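4.2 Why people kept two subscriptions

I went into the Varnness interviews expecting price to be the big thing, and I was wrong. We talked to 170 households that paid for Hanico, and 51 of them were also paying for its older sister app without knowing the two had nearly the same shows! I asked one man which app he'd opened the night before and he had to go check his TV.
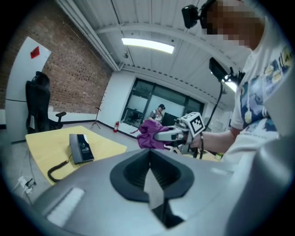 Figure 3. Session at Wirkoden.

So I went back to the billing pages (my least favorite part of this whole study) and looked at how each app names itself there. Both show up under the parent company's name, with no logo and no plan name. If you signed up through your cable box, as 130 of our households did, you never get a welcome email either. I'd have missed it too.

We then mailed everyone a one-page sheet listing what each app carries. I'll get to the cancellations in 4.3, but the phone calls started the same week, and most callers wanted to know which app to keep.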